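Fuvico Riders -- Questions We Get Asked

Most of what lands in the club inbox has been asked before, usually in September, when everyone notices their tyres. Please read down the page before writing to Noreen.

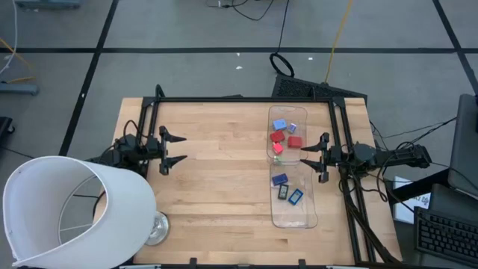
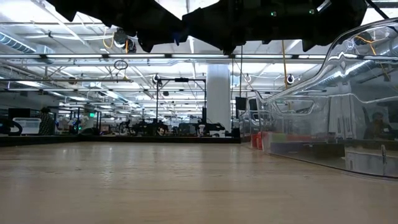 Page last changed: 15th November, by M. Rutkowska

Do I need a particular make of bike to join?

No. You need two wheels, an engine, insurance and a full licence. We have had a sidecar, which is three wheels, and we let it in after a long talk. Scooters are welcome. Scooter jokes are also welcome, within reason.

I passed my test last month. Will I hold everyone up?

Probably, and it doesn't matter. The Dillow loop is ridden at the pace of the slowest rider, which for most of last year was Czesław Tokarz, who has held a licence longer than some of us have been alive and likes to look at cows.

How do the group rides work?

We use the drop-off system. The leader goes at the front, the back marker wears the orange bib, and whoever is second in line stops at each junction to point the way. You stay there until you see the bib. Do not leave because you're cold. Do not leave because you think you've seen the bib and it was a man mending a road.

How long is the Dillow loop?

201 miles with the reservoir road, less without it. The reservoir road is shut when it floods. There are 2 fuel stops, and if your tank won't get you between them, tell the leader at the start and not on the hard shoulder.

Can I bring a pillion?

Yes, if they have proper kit and have agreed to it. Pillions don't pay.

What should I wear?

Jacket, trousers, boots and gloves meant for riding. Jeans are fine if they're the lined sort. We won't inspect your labels, but the leader can turn you away, and Zdzisław Gajewski has turned away a pair of deck shoes.

Which Zdzisław do I talk to?

Gajewski for rides, Czarnecka for money. If you ring the wrong one he will pass on the message, eventually, with alterations.

Is my exhaust too loud?

If you're asking, yes. The car park at the Makowska café is under bedrooms and we would like to keep using it. Roll in quietly, switch off, and save the blipping for somewhere with no windows.

Do you do track days?

One a year, at Plumov, booked as a block. There are three groups: novice, middle and fast. Put yourself in the one you belong in, then consider going one lower. You'll need a one-piece suit or a two-piece that zips together all the way round -- a popper at the back is not a zip. Most road policies stop at the circuit gate, so read yours.

What does the Plumov day cost?

It changes each year and it's in the members' email. Breakfast is extra and not very good.

I've bought a used bike with 1,314 miles on it. Does it still need a service?

Check the book. If the first service isn't stamped, get it done, whatever the seller told you about his brother-in-law. Then change the oil once a year even if the bike has mostly been an ornament.

Can somebody look at a noise for me?

Someone will look at it for hours. Whether it stops is another matter. Bring the bike warm, and be ready to describe the noise out loud in front of other people.

Do rides get cancelled for rain?

Not for rain. For ice, fog or high wind, yes, and the notice goes up by seven in the morning. If there's no notice, we're going.

How do I leave the club?

Stop paying. Noreen Dogar will send one reminder, and after that you can still come for coffee.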